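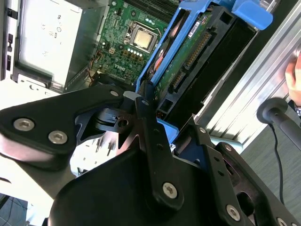 Welcome, and thank you for thinking of spending part of your summer teaching with us at the Wendodby workshop. These are the questions that come up most often before a first session, and we've tried to answer them the way we would if you were standing at the bench with a cup of coffee in hand. If yours isn't covered, the front desk is always glad to hear from you.

Last updated 2026-06-17

## What will I be doing, exactly?

You'll be showing a robot how to take apart old desktop computers, one small job at a time. Lifting out a memory module is a job. Unplugging a data cable from a hard drive is a job, and so is tipping up a drive cage and sliding the drive free. You do the job through the robot, it records how its arm moved and what its wrist camera saw, and later on the Trudis software learns from a great many of those recordings put together.

## Do I need to know about robots?

Not at all. Some of our steadiest teachers had never touched one before their first visit. It does help if you've opened a computer at some point in your life, but we'll walk you through the insides of one anyway, and there's a labeled practice tower by the door that you're welcome to poke at for as long as you like.

## What's the difference between hand guiding and remote control?

With hand guiding, you take hold of the arm itself and move it where you want it to go, a bit like teaching someone to hold a golf club. The arm goes light when you press the guide button, and it stiffens up again when you let go. With remote control, you sit at the Chu station (that's our name for the pair of small handles on the desk) and the arm copies what your hands do.

Most people find hand guiding easier on the first day and remote control nicer by the third. We use hand guiding mainly for reaching and positioning, and remote control for anything where the fingers have to pinch, wiggle or pull – your own hand would otherwise end up in the camera's view.

## How long is a session, and how many demonstrations do I do?

A session is two hours with a good break in the middle. We ask for 30 demonstrations, and if you get to 22 and your shoulders have had enough, please stop there. Tired demonstrations look tired, and the robot will learn that from you just as faithfully as it learns the good stuff! For the whole project we're hoping to gather 4,000, so no single afternoon is going to make or break it.

## I fumbled a cable and had to try again. Should I throw that one out?

Please keep it! A fumble followed by a calm recovery is some of the most useful material we get. Press the amber button if the part fell somewhere you couldn't reach, or if you had to step in with your own hands, and we'll sort it out afterward. Otherwise carry on to the end and press green as usual.

## How fast should I move?

Slower than you would by hand, though not so slow that you're stopping to think in the middle of a pull. If you need to plan, do it before you press record. Come in from above where the case allows it, pause for a breath over the part, then go down and close the fingers. Connectors with a latch want a small squeeze first, and you'll get a feel for it within a handful of tries.

## Is it safe?

Yes, as long as we all keep to a few habits:

- Tie back long hair, and leave scarves and dangling jewelry in the lockers.
- Keep your fingers out from between the gripper and the case while the arm is live.
- The red stop button is for everyone. Press it whenever you feel like it, and you'll never be told off for it.
- Leave the power supply closed. We never open those, by hand or by robot.

The towers are unplugged well before they reach the bench. Sheet metal edges can still be sharp, so we have thin gloves in every size.

## Where do the computers come from?

From the Nirnivholm recycling center, where they've been retired by offices and schools. The storage drives are wiped before they come to us. We have 68 towers on the shelves at present, in quite a mix of layouts, and we're glad of the variety.

## Can I bring a friend or a teenager?

Friends are very welcome. Teenagers from 16 up can teach with a signed form, and younger ones may watch from the bench by the window. We can seat 6 visitors at a time.

## When are the next sessions?

Right through August, mornings and afternoons. The sign-up sheet is at the front desk, and if your plans change just let us know so we can offer the seat to someone on the waiting list.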